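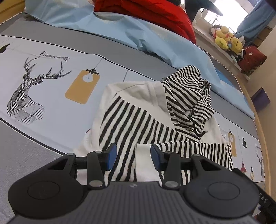 Why do people in share houses wash their bedding less often than they say they do?

Mostly because of the drying. Washing a set of sheets takes one button, but getting them dry in a Furkallow winter takes a whole day and a rack that someone else is already using.

Laundry habits in student housing, final report
Bjartur Ragnarsson and Sebastião Assunção
Submitted Oct 13, 2024

Background
We wanted to look at how students wash clothes and sheets when they move out of home for the first time. Picked this topic becuase every house meeting we've ever been to ends up on laundry. The unit outline said "an everyday behaviour", so, good fit.

Method
Paper survey plus a laundry diary. 82 students filled in the survey, all living in Grurano or Bidar houses. Diary ran for 4 weeks starting in March. Sebastião did the Bidar side, Bjartur did Grurano. Diaries gave us 761 entries once we took out the blank ones and the one that was just drawings.

What we found
Survey answers and diaries don't match. On the survey most people said sheets get washed every fortnight. In the diaries it was closer to once a month, and a fair few never wrote sheets down at all. Clothes were more honest. Socks and undies weekly, jumpers whenever.

Colour sorting: hardly any. Darks and lights go in together, cold wash, hope for the best. Striped stuff came up a lot in the comments as the thing people worry about, the dark dye going into the white bits. Cold water seems to be the accepted fix. We didnt test this.

Drying was the big complaint. Bidar has a shared dryer but it's coin operated. Grurano has a clothesline and not much sun. People drape things on doors, chairs, the end of the bed.

Problems
Only two housing blocks, so can't say much about students generally. Also, people who agree to keep a laundry diary probably do more laundry. Should have asked about cost in the survey, we only thought of it in week three.

Next time
Shorter diary. Tick boxes instead of writing. Would add the Kruger block, which has its own laundry room and would make a decent comparison.

Survey form is in Appendix A, diary template in Appendix B.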